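The Desk Drawer, and Other Places Things Go to Retire

By Arben Dimitrov
Nov 29, 2024

Every desk has one drawer that works for a living and one that's a museum. Mine held 42 pens when I finally went through it, and 2 of them wrote. I'd been moving the other forty from house to house like heirlooms.

So, drawers. Pull the thing all the way out if it will come, and tip it onto an old sheet on the floor. Picking through it in place is how you end up reading a warranty for a toaster you gave to your sister. Wipe the inside with a barely damp cloth and leave it open for an hour. Bare wood soaks up more than you'd think, and a drawer shut too soon smells like a wet dog by morning.

If it sticks, rub a candle stub along the runners. I once paid for a tube of special drawer wax and got the same result, plus a tube to store. Guess where.

Tall things are the trouble. Canisters, spray cans, anything shaped like a small thermos: measure them against the drawer before you get attached to the idea. Lay them down if the lid is tight, with the lid toward the front so you can tell one from another. If the lid isn't tight, it lives on a shelf and you stop arguing.

Cables get coiled loosely and held with a twist tie. Wind them hard around your hand and they'll remember it forever.

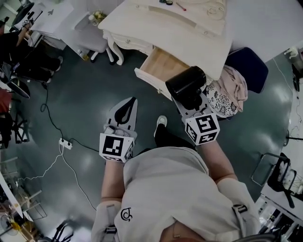

Don't pile the sorted stuff on the chair, by the way. I say this as a man who has a chair for it. Cloth goes on first, then more cloth, and within a week you're eating lunch standing up. Scarves, table linens and the sewing you swear you'll finish should be folded and out of the room before you start on the desk.

Old painted desks with fancy molding want a soft, dry paintbrush for the dust. A rag just packs it into the corners. Do the carved legs last, sitting on the floor, where you'll also find the missing pen caps.

Next up in November: the shelf over the washer. Bring gloves.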